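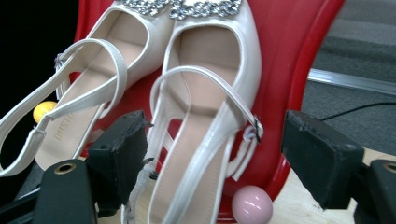 Figure 3. Dress slingbacks in cream satin, with rhinestone ornaments at the toes.

4.2 Shoes kept for occasions

We expected the dress shoes to be a footnote. They became the liveliest part of the whole survey! Of the 2985 pairs logged in the Clulleck households, 2166 were everyday shoes, and those went where everyday shoes go: by the door, under the bench, in a heap at the bottom of the stairs. The remaining pairs were spread through the home in ways we had not seen described before, and people were delighted to talk about them.

The slingback deserves special attention. A closed pump holds its own shape on a shelf, but a slingback has a loose strap at the back that wants to go its own way. In Figure 3 the two straps do quite different things, one swinging out wide and the other falling in a narrower loop over the inside of the shoe. Owners had wonderful answers to this. Several tucked the strap down into the heel before putting the shoe away; others did up the buckle on an empty shoe (a step that many said they had picked up from a mother or an aunt).

Ornaments raised a second question. Clustered crystals set in metal can catch on satin, and satin shows a snag at once. When the shoes stand side by side with the toes close together, as in the figure, the two ornaments come very near each other. Owners who had noticed this stored the pair heel to toe, or slipped a sock over one shoe. We were charmed by the socks, which were nearly always odd ones.

Color mattered too. Pale pairs were far more likely than dark ones to be wrapped, most often in the tissue they came in, even 40 years on in one Lodhi Street home. Black evening shoes were left out on open racks beside sneakers. We return to wrapping in Section 5, where the closet diaries collected in October let us follow single pairs from one outing to the next.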